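Accueil – Boutique – Ballons – Buts et filets – Textile – Conseils – Contact

Ce site utilise des cookies pour mesurer son audience et garder votre panier en mémoire. Accepter – Refuser – Personnaliser

Ballon de match Sulter Brirnitz, taille 5
Réf. 2811

Si vous entraînez une équipe de football le mercredi sur un terrain synthétique et le dimanche sur un pré un peu bosselé, vous savez combien il est agaçant de changer de ballon entre les deux. Le Brirnitz a été dessiné pour ces clubs-là, les nôtres, ceux où l'on joue par tous les temps et où les ballons passent la nuit dans le coffre d'une voiture. C'est le modèle que nous conseillons le plus volontiers aux équipes seniors et aux jeunes à partir des U14, et nous en avons usé quelques-uns nous-mêmes avec grand plaisir !

L'enveloppe est en polyuréthane grainé, collée à chaud, sans couture apparente. Au pied, la première sensation est plutôt ferme (certains joueurs le trouvent un peu vif pendant une séance ou deux), puis la surface s'assouplit et les contrôles deviennent très agréables. La trajectoire reste droite sur les longues transversales, et les gardiens apprécient le grain, qui accroche bien aux gants même sous la pluie.

La vessie est en butyle et garde bien la pression d'une semaine à l'autre. Gonflez entre 0,6 et 0,9 bar, en humidifiant l'aiguille avant de l'introduire – une goutte de glycérine fait très bien l'affaire. Sur herbe grasse, Stella Nyanda, qui suit nos clubs partenaires, préfère rester vers le bas de la fourchette, et ses équipes s'en portent bien.

Caractéristiques
Circonférence : 69 cm
Poids : 430 g
Surface : herbe, synthétique, stabilisé occasionnel
Coloris : blanc et bleu nuit, ou jaune hiver
Livré dégonflé, aiguille non fournie

Le Brirnitz se vend à l'unité, en filet de dix ou en lot club. Le lot club comprend vingt ballons, 2 sacs Gistum à fermeture coulissante et une pompe à pied Pettigrew avec manomètre, pour 698 euros TTC. La livraison est offerte à partir de 500 euros d'achat. Pour un marquage au nom du club, envoyez-nous votre logo avant le 25 septembre et vous recevrez vos ballons pour les matchs de la Toussaint.

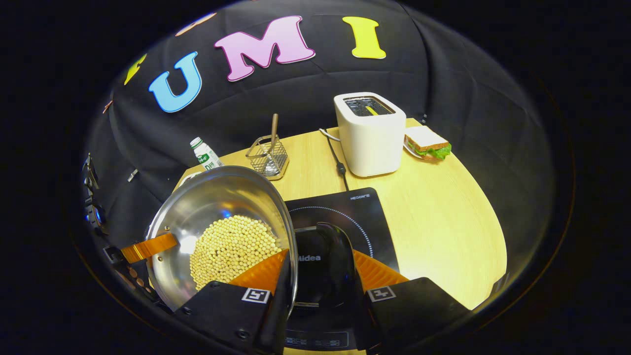
Le marquage se fait en une ou deux couleurs, sur un seul panneau, et il tient très correctement au frottement. Côté entretien, un chiffon humide et un peu de savon doux suffisent. Évitez la machine, le radiateur et les produits à base d'alcool, qui ternissent le vernis. Pendant la trêve, dégonflez légèrement les ballons et rangez-les à l'abri du soleil. Ceux que nous avions oubliés derrière une vitre tout un mois d'août ont bien jauni, les pauvres.

Garantie Sulter de deux saisons sur la forme et les collages, sur présentation de la facture.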